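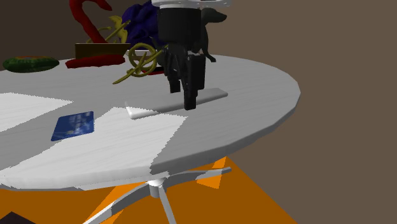 Miroslava Vakulenko writes to say that the bus shelter at Udulthorpe has now been "temporarily relocated" for longer than it ever stood in the village, and could we please stop calling it temporary.

She has a point. Regular readers will remember that the shelter went to Ditport last November while the kerb was being mended. The kerb was finished in 3 weeks. The shelter stayed where it was, and by all reports is very happy there. It has a new timetable case and a hanging basket, neither of which it was given in all its time with us.

Meanwhile the 4 o'clock still stops at Udulthorpe, in whatever the sky happens to be doing. The bus company says shelters are a matter for the council. The council says this one belongs to the bus company. Both replied very promptly, it must be said, and in nearly the same words.

A new one would cost £3,000, plus another £200 for the bench, which is listed as an optional extra. Several of you have asked whether we might have the bench first and worry about the roof later. I have passed this on – without much hope, but with a covering letter.

Until then, Mrs Ostapchuk has kindly said that people may wait under her porch if they shut the gate behind them and don't encourage the dog.

The matter is down for discussion at the parish meeting on 23rd July, after the item on verges. If you have seen a verges item before, bring a flask. Anyone coming by bus should allow extra time, and a coat.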